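Pudgate Home Package, table wiping: two months in
Reviewed by Walter Arango
Saturday, June 6, 2026

The brochure for the Pudgate package says "hands-free surface care." My hands have been busy since March.

I paid $800 for a trial license, which gets you the wiping and tidying routines and phone support. You supply the robot and the table. Setup took me most of an evening and 21 pages of PDF, and half of those pages were about lighting.

Grabbing things is the part I have the fewest complaints about. It gets its fingers around a bottle and holds on, and I stopped hovering after the first week. Squeezing a trigger is another matter. Sometimes I got a decent spray, sometimes a dribble, and one time it aimed at the wall and seemed pleased with itself. Wiping is slow and it skips the corners. I can do the same table in under a minute with a rag, while thinking about lunch.

The bigger problem is how much it wants everything just so. Move the bottle a few inches over and the routine stalls. My neighbor Maribel Lozano runs the Gernitz version in her sewing shop and says hers is the same, only louder about it.

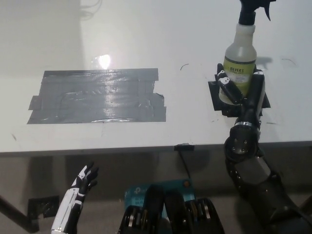

Right hand on the Meyer's bottle, which has its own square of black tape to stand on.

Support was polite. Dzifa Essien walked me through recalibration twice and didn't oversell it. She told me spills on bare, plain tables are what it handles best. I asked about a kitchen counter with a toaster and mail on it and she said to clear it first. Well, clearing it is the chore.

Good: steady grip, quiet, real people on the phone.
Bad: slow, fussy, weak on triggers, misses corners.

2 out of 5. I'm letting the license lapse and will look again when it can cope with my mail.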